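So the Tolilby public restrooms are finally getting redone, and I for one am thrilled! If you've ever stood in that line during the August street fair (I have, holding two melting lemonades and somebody else's toddler), you know why.

The town council signed off on the work last night after a pretty short meeting. Gladys Escobar read out the petition, which got to 1,084 signatures, and there was real clapping from the back rows. Hulteo has the contract. They're the same people who fixed up the library entrance, and I thought they did a nice job there, even if the ramp took forever.
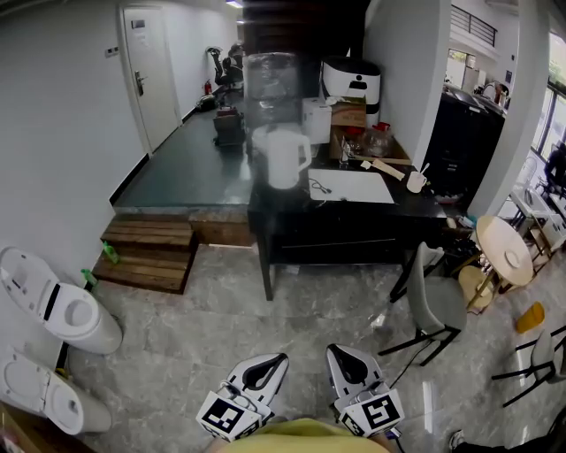

Page last changed: August, 4:42 p.m.

There will be seven stalls when it's all finished, plus two family rooms with changing tables, and the doors will be wide enough for a stroller. I asked Ikechukwu Idahosa from the parks office if that meant the old coin locks were going away, and he laughed and told me yes, every last one. Hooray!

Not everybody left happy. Arnulfo Correa, who has the fruit stand by the bus stop, wanted the work put off until the fair is over. "My customers ask me where to go, and now I have to send them up the hill," he told me, and I get it, it's a steep hill. The council's answer is that the restrooms at Sánchez Park will stay open until 10 p.m. while the work is going on. I walked over there myself afterward and the lights by the path could be a lot brighter, so bring a flashlight if you're going late.

Paint colors are still up for grabs, by the way. Nurhan Eren has the sample cards at the front desk in town hall, and you can put a sticker on the one you like. I went for the dark blue, but the peach was winning when I left.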